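Stadtentwicklung | Hafen & Gewerbe | Interview

„Der Speicher bleibt stehen, alles andere ist verhandelbar“
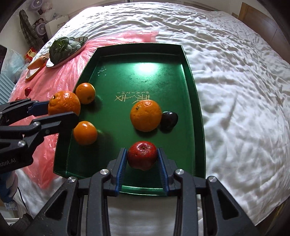
Von Henrike Surdu, Redaktion Stadt und Wirtschaft
10/31/19

Seit September liegt der Rahmenplan für den Tatport öffentlich aus. Das alte Hafenbecken am Südrand von Fandcombe soll in den kommenden Jahren zu einem gemischten Viertel mit Wohnungen, Werkstätten und einem kleineren Umschlagplatz werden. Wir haben mit der Leiterin des Planungsamts gesprochen.

Das Gespräch findet in ihrem Büro im Rathaus statt, der Plan hängt an der Wand. Auf die Frage, warum es so lange gedauert hat, antwortet sie knapp: „Die Grundstücke gehörten 2 Eigentümern, und die haben jahrelang nicht miteinander geredet.“ Erst als die Spedition Vollatska ihren Betrieb auf die Ostseite verlegte, sei Bewegung in die Sache gekommen. Die Stadt habe die Fläche dann gekauft.

Vorgesehen sind 400 Wohnungen. 165 davon sollen mietpreisgebunden sein. Der Stadtrat hatte mehr verlangt, die Planungschefin hält die Zahl für vertretbar. „Wir müssen die Kaimauer sanieren, und das bezahlt uns keiner. Das Geld kommt aus den Grundstücksverkäufen.“ Wenn das Land noch Fördermittel zusage, werde man den Anteil erhöhen. Versprechen wolle sie das nicht.

Bei den Betrieben im Hafen ist die Stimmung gemischt. Einige fürchten, dass sich neue Nachbarn über Lärm beschweren. Sie kennt den Einwand. „Deshalb stehen die Werkstätten zwischen Umschlag und Wohnen. Wer dort einzieht, bekommt es schriftlich: Hier wird ab sechs Uhr verladen.“ Ob das vor Gericht hält, sei geprüft worden – mit positivem Ergebnis, sagt sie.

Der Getreidespeicher soll erhalten werden. Im Erdgeschoss ist eine Markthalle geplant, darüber Büros. Einen Betreiber gibt es noch nicht. „Wir haben Gespräche geführt, mehr kann ich dazu nicht sagen.“ Für die Gleise daneben sieht der Plan einen Rad- und Fußweg vor, der bis zur Brücke reicht.

Und der Verkehr? Die Buslinie soll verlängert werden und tagsüber alle 30 Minuten fahren. Vielen Anwohnern ist das zu wenig. „Mir auch“, sagt die Amtsleiterin. „Aber der Takt hängt an den Fahrern, und die fehlen uns im ganzen Netz.“ Eine zweite Zufahrt für Lkw werde gebaut, bevor die ersten Häuser bezogen sind. Das stehe so im Vertrag.

Mit den Arbeiten an der Kaimauer will die Stadt im Frühjahr beginnen. Einwendungen gegen den Rahmenplan nimmt das Planungsamt weiterhin schriftlich entgegen.

Schlagwörter: Tatport, Fandcombe, Wohnungsbau, Hafen
2 Kommentare | 30 Mal geteilt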